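Prolurow: generador de analizadores para lenguajes específicos de dominio
Licencias y módulos disponibles
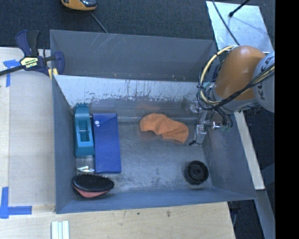
Prolurow es un entorno de desarrollo para la definición de gramáticas y la generación automática de analizadores léxicos y sintácticos. El producto se dirige a departamentos de informática, centros de investigación y empresas que mantienen lenguajes propios de configuración, consulta o descripción de datos. La gramática se redacta en un único archivo de texto y el generador produce el código correspondiente en el lenguaje de destino seleccionado. Entre los ejercicios de la documentación se incluye un lenguaje de inventario en el que cada artículo se declara con su tipo, su color y su recipiente: una carpeta azul oscuro con cierre de broche blanco y un portarrollos de cinta verde azulado, depositados ambos en una cubeta metálica gris, se expresan en tres líneas de código. A partir de dicho ejercicio se introducen las reglas recursivas, los predicados semánticos y la recuperación de errores.

Características técnicas

Algoritmo de análisis: descendente, con anticipación adaptable.
Lenguajes de destino: 4 (Java, C++, Python y C#).
Gramáticas de referencia incluidas: 68.
Codificación de entrada: UTF-8 y UTF-16.
Construcción del árbol sintáctico: automática o bajo demanda.
Recorrido del árbol: mediante visitantes o mediante escuchadores.
Interfaz: línea de comandos y editor gráfico.

Módulo Hetix

Hetix es el depurador gráfico de Prolurow. Permite ejecutar la gramática paso a paso, inspeccionar la pila de reglas activas y localizar las alternativas ambiguas. Los informes de ambigüedad se exportan en formato de texto o XML. El módulo se suministra con la edición profesional y puede adquirirse por separado para la edición académica.

Ediciones y licencias

Edición académica: para uso docente y de investigación. Se concede por departamento e incluye hasta 100 puestos.
Edición profesional: licencia nominal por desarrollador, con derecho a distribuir sin coste adicional los analizadores generados.
Edición corporativa: licencia de sede, con instalación en servidor propio y asistencia prioritaria.

Los analizadores generados requieren la biblioteca de ejecución de Prolurow, cuya redistribución está autorizada en todas las ediciones. Queda excluida la redistribución del generador y del editor gráfico.

Documentación

El manual de referencia, redactado por Dinesh Rawat y Nikola Papadopoulos, se entrega en formato electrónico con todas las licencias. La edición impresa, publicada por Vukčević, se solicita por separado. La próxima revisión del manual está prevista para septiembre e incorporará un capítulo sobre la migración de gramáticas procedentes de versiones anteriores.

Distribución y asistencia

La distribución corresponde a Peltevside. Las solicitudes de presupuesto deberán indicar la edición requerida, el número de puestos y el sistema operativo de destino. Las consultas técnicas se tramitan a través del área de clientes, previa identificación con el número de licencia.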